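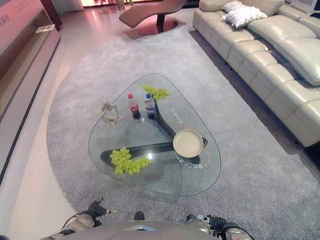

How to keep a reading log you won't quit by March

Search this site Search
Filed under: Reading Life, How-To, Habits

I've started five reading logs. Finished none, until this one. Quick write-up of what works for me, typing this between two other things so bear with me.

What you need

One notebook, small enough to go in a coat pocket. Mine's a Bilero, the plain kind, 194 pages. Lined or blank, doesn't matter. A pen that lives with the notebook. Don't use your good pen, you'll take it back.

No app. I tried Flokasley for a year and spent more time picking cover images than reading. If you love apps, fine, the steps below still work, just ignore the bits about page numbers.

Step 1. Number the pages

Do the first 20 now. Do the rest when you get there. Leave pages 1 and 2 blank for an index.

Step 2. One book, one page

Top line: title, author, date started. Next line: where it came from. Library, gift, used bookstore, stolen from sister. I skip publisher and edition. Used to write the ISBN, no idea why.

Put the length in the corner if you like big books. My longest so far is a three-in-one family saga, 1795 pages, and yes it got two pages in the log.

Step 3. Write while you're reading

This is the part I kept getting wrong. I'd wait till the end and then sit there trying to write a review, and it felt like homework, so I stopped. Now it's scraps. A page number and a few words. Real ones from my log:

p. 41 - the aunt is lying
p. 88 - skipped the battle
p. 112 - read this bit twice, on the bus, missed Ledden stop
p. 260 - told you. the aunt

Nothing longer then a line. If you want to copy out a quote, copy it, but only if it's short. Long ones, just the page number and the first three words.

Step 4. Close it out

When you finish, or give up, write the date and one sentence. Has to be one. No stars. I can never remember what I meant by three stars anyway. Gave up? Write the page you stopped on. Those count. I have a whole run of them from July when it was too hot to care about anybody's inner life.

Step 5. Index

Add the title and page number to the front. Takes ten seconds. Do it when you START the book, otherwise you'll have a pile of them to catch up on and that's how log number three died.

Yearly total, if you must

Some people like a number. I add up pages in January, once, on the inside back cover. Last year was 2641, not huge, I had a slow fall. Don't keep a running count. I did that with log four and caught myself choosing skinny books.

Problems

Missed a few books? Leave them out. Or one line each on a page called "Also." Don't try to recreate the notes.

Reading three at once? Three pages open, no problem, that's what the index is for.

Audiobooks - use chapter numbers. Timestamps are a pain, I never look them up agian.

Borrowed book: write who owns it on line two. The Sequeira branch once had me hunting for a novel that belonged to a coworker.

Re-reads get a new page. Put "see p. whatever" at the top so you can flip back and find out what you thought the first time.

Ok that's the system. Start with whatever you're in the middle of now, page 3, write down where you are.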